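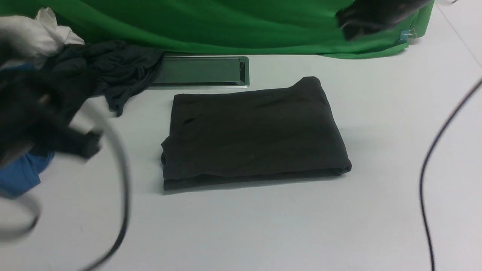 Wie faltet man T-Shirts, damit sie im Schrank nicht wieder auseinanderfallen? Ich lege die Seiten zur Mitte, klappe das Ganze zweimal von unten nach oben und streiche zwischendurch immer wieder glatt.

Gelernt habe ich das im letzten Studienjahr in Bullau, von meinem Mitbewohner Sławomir Kurek. Vorher habe ich alles über die Stuhllehne gehängt und mich morgens gewundert, warum nichts mehr ordentlich aussah. Inzwischen falte ich einmal in der Woche, meistens abends gegen neun, und brauche dafür fast 2 Stunden, wenn auch die Bettwäsche dabei ist.

Ein Tisch ist besser als das Bett. Auf der Matratze sinkt der Stoff ein und die Kanten werden schief. Auf einer festen, glatten Fläche reicht es, mit der flachen Hand darüberzugehen. Ganz gerade wird es bei mir trotzdem selten. Links steht oft eine Lage etwas über, das lasse ich so.

Dunkle Sachen kommen zuerst dran, auf Schwarz und Dunkelgrau sehe ich jede Fluse. Danach die weißen, am Schluss die bunten. Hemden falte ich nicht, die kommen auf Bügel.

Idrisa Masanja hatte in den Kommentaren nach Faltbrettern gefragt. Ich hatte mal eins von Celska. Für dünne Shirts war es in Ordnung, bei Kapuzenpullovern hat es nichts gebracht, weil die Ärmel zu dick waren. Es liegt seit Juni im Keller, und wer es haben möchte, kann sich melden.

Bei Pullovern lege ich erst die Ärmel quer über den Rücken, dann die Kapuze nach unten, dann alles in der Mitte zusammen. Mehr als 5 davon stapele ich nicht, sonst kippt der Stapel beim Herausziehen um. Socken mache ich nächstes Mal.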